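Skatent opens a wardrobe rental and repair counter in Suvness

SUVNESS, December. The clothing company Skatent opens its first shop with a rental and repair counter in the Zovenwood shopping street this month. Customers can borrow everyday clothes by the month, bring their own garments for mending, and get help to plan a smaller wardrobe.

The idea came from customers who wrote to us that they own many clothes but use only a few of them. In the new shop they can choose a set of 22 pieces for one season. All pieces in a set are selected so that they can be worn together, and two of them can be exchanged every month without extra cost. Sizes go from 2 to 26, and the same models are offered in all sizes.

"We have sold clothes for many years and we saw that people became tired of choosing," says Kerstin Lundgren, head of retail at Skatent. "A customer told me she wore the same gray cardigan the whole winter, and the other ones stayed in the box. For her we want to make it more easy."
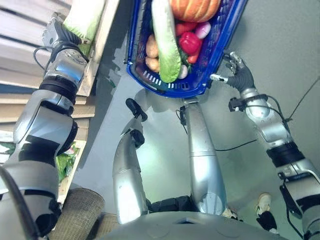
The repair counter takes in garments from all brands. Small work such as buttons, hems and open seams is done while the customer waits, when the shop is not too busy. Zippers, linings and knitwear are sent to the Engebretsen sewing workshop, also in Suvness, and come back within one week. Leather and shoes are not accepted for the moment.

Members of the Skatent customer club receive 20 percent discount on all repairs until the end of the winter season. Membership is free and can be made in the shop or by telephone.

Wardrobe planning is offered in the afternoon, by appointment. The customer brings a bag of clothes from home, both the favorite ones and the ones that are never used, and goes through them together with one of our staff. There is no duty to rent or buy something afterwards.

The shop is on the ground floor, next to the entrance from the tram stop. Rental sets for spring can be reserved from the opening day.

Press contact:
Kerstin Lundgren
Head of Retail, Skatent
Zovenwood, Suvness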